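Speaker notes - Moving air in old industrial units
Carkarar building services evening, Thu 11 January

Slide 1. Title
Say name, say thanks, get on with it. Check the clicker works before the lights go down. The handout has the calculation sheet, so people don't need to copy anything off the screen.

Scope of the talk: supply and extract air in older leased units that have changed use since they were built. No cleanrooms, no kitchens, no spray booths. Those have their own rules and their own people.

Slide 2. The building
Plomow estate, 13 units under one long roof, 3,751 square metres in total. Built for storage. Now a mix of light assembly, a picture framer, a dance school, two food importers and a printer. Each change of tenant brought a change to the ductwork. Very few brought a change to the drawings.

Point to make early: the air system in a building like this is a record of past tenants. Read it that way before touching it. A branch that makes no sense today usually made sense for a machine that has since gone.

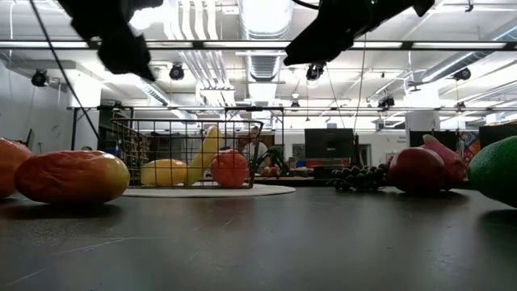

The other half of the problem is that the branch left behind still takes its share of the flow. A fan has no way of knowing that the machine is gone. If the damper was left open, the air goes there, and the room at the end of the run goes short.

Pause here. Ask for a show of hands: who has opened a ceiling and found a branch going nowhere? Expect most of the room.

Slide 3. What we were asked to do
The complaint came from three tenants at the far end. Stuffy in the afternoon, headaches, doors propped open in winter. The landlord's first quote was for a bigger fan. We were asked to give a second opinion on the fan.

Our brief, as written:
Measure supply and extract in every unit.
Compare with the last commissioning sheet.
Say whether the existing fans could do the job.

There are 2 fans, one supply and one extract, both on the roof. Both ran on fixed speed. The supply fan had been fitted with new belts in July and the log said "OK". The log didn't say what OK meant.

Slide 4. Method
Keep this slide short. The crowd knows how to use a hood.

Flow hood on every grille we could reach. Traverse in the main ducts with a pitot tube, at the straightest length we could find. Static pressure before and after each fan, and across the filters. Doors closed, tenants working as normal.

Mention the doors. The first set of readings was thrown out when we found the loading door at the dance school had been up for half the morning. A large open door will hide almost any fault on the extract side, and the numbers look fine until someone shuts it.

Second caution: a hood on a grille adds resistance. On a healthy system you can correct for it. On a weak branch the reading can drop by enough to matter, and the correction factor from the maker's sheet may not cover it. Where the hood and the traverse disagreed, we trusted the traverse and wrote down both.

Slide 5. Results, whole system
Total supply at the fan was close to the commissioning sheet. The fan was doing its job. Total supply at the grilles was down by roughly 33 per cent.

Let that sit for a moment. The air was leaving the fan and never reaching the rooms.

So the question changed from fan size to where the air was going. A bigger fan would have pushed more of it out through the same holes, with a larger power bill and more noise at the near end.

Slide 6. Where it went
In order of size:

Open branches with no tenant on the end. The largest served a bench that was removed two leases ago. It discharged into the roof space.

Joints. Slip joints with old tape, where the adhesive had dried and let go. The tape was still there and looked sound from the floor. You have to put a hand on it.

Flexible duct. Long lengths where a short one would do, squashed over a beam or pulled tight round a corner. Strictly this is lost pressure and the air isn't lost at all, but the tenant can't tell the difference.

One access panel left off. No more to say about that.

If time is short, skip the detail on tape and go straight to flex.

Slide 7. Flexible duct
Flex is the part of these systems that gets changed most often and checked least. It is cheap, it goes round things, and one person can fit it from a ladder. It also has a rough inner wall once it is compressed, and the pressure drop climbs steeply when it isn't pulled out to full length.

House rules we now use:
Cut to length. Leave no slack in a coil above the ceiling.
Support it so it doesn't sag between hangers.
Use a rigid elbow at any right-angle turn.
Keep it off hot surfaces and away from sharp steel.
Keep the connection at the grille straight for as far as space allows.

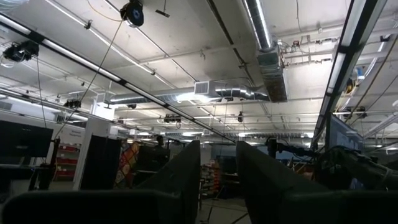

Ruth Rudd disagreed with the first of those when the draft of this talk went round. Her objection was that cutting every length tight leaves no room to drop the grille for cleaning, so the next person pulls the collar off and tapes it back badly. She would leave enough to lower the grille by a hand's width and write the length on the outside of the sleeve in marker.

That is a fair point, and the rule on the handout has been changed to match. The marker is worth doing in any case. It tells the next person what was meant.

Slide 8. Balancing
Once the open branches were capped and the joints sealed, we balanced from scratch. Proportional method, starting with the branch furthest from the fan, working back. Most people here know it, so a summary only:

Find the grille with the lowest ratio of measured to design flow. Leave its damper fully open. Set its neighbours to match that ratio. Move to the next branch. Do the mains last. Set the fan speed at the very end.

The order matters more than the precision. We have seen people chase the design figure at each grille, one after another, and finish the day with every damper half shut and the fan flat out.

Lock the dampers and mark the position. Paint across the quadrant is good. Felt pen fades.

On design figures: half the rooms no longer had one that meant anything. The dance school was down on the sheet as dry storage. We went back to occupancy and floor area for each tenant, agreed the numbers in writing with the landlord, and balanced to those. Allow time for this. It took longer than the site work.

Slide 9. Fan and filters
With the leaks closed, the supply fan was running above what the rooms needed. We fitted a variable speed drive and turned it down. Remind the audience that power falls much faster than flow when a fan slows, so a modest cut in speed is worth having.

Filters: the gauge across the bank had one tube disconnected and had been reading zero for an unknown period. Zero is a reading people like. It was taken to mean clean. Reconnected, relabelled, and the change pressure written on the casing next to it.

The extract side got the same treatment with fewer surprises. We set extract slightly below supply, so the units sit at a small positive pressure to the yard and don't draw in exhaust from delivery vans.

Slide 10. Noise
Added at the request of the organisers.

The framer next to the plant end had complained about noise for years. After the speed change, the low hum was still present but the rush at the grilles had gone. The hum was coming through the fan mounts. Two of the springs were fully closed and doing nothing. New mounts fixed most of it. A lined section would have been the next step and wasn't needed.

Take care with the word "silencer" in front of clients. They expect silence.

Slide 11. Records
We left three things on site: a single-line drawing of every run as found and as left, a sheet of grille readings with damper positions, and a list of capped branches with the date and reason. Copies are with the landlord's agent, Murthy, and inside the plant room door in a plastic sleeve.

The drawing was done in Lila. Any package will do. A clean pencil drawing will do. The test is whether a contractor who has never been in the building can find the branch dampers without lifting every tile.

Ask tenants to report changes before they make them. Some will. Put a clause in the lease for the others.

Slide 12. What we would do differently
Pressure test a section of main before balancing. We sealed by eye and by hand, and had to go back to one joint above the printer.

Log carbon dioxide in the far units for a full week before starting. We had only spot readings, so the before-and-after comparison is weaker than it should be. The tenants say it is better. That counts, but it isn't a measurement.

Get roof access sorted in advance. Half a day was lost waiting for a key.

Slide 13. Questions
Likely ones, with short replies:

Could heat recovery be added? Yes, there is room on the roof. The two fans are close enough together for a plate unit. Structural check needed first.

Who pays when a tenant's fit-out upsets the balance? Read the lease. At Plomow it was silent on the matter and is now being redrafted.

Is duct cleaning worth it? Look inside before deciding. In this case, light dust only, and it was left alone.

Leave the handout slide up. Return the clicker to the front desk.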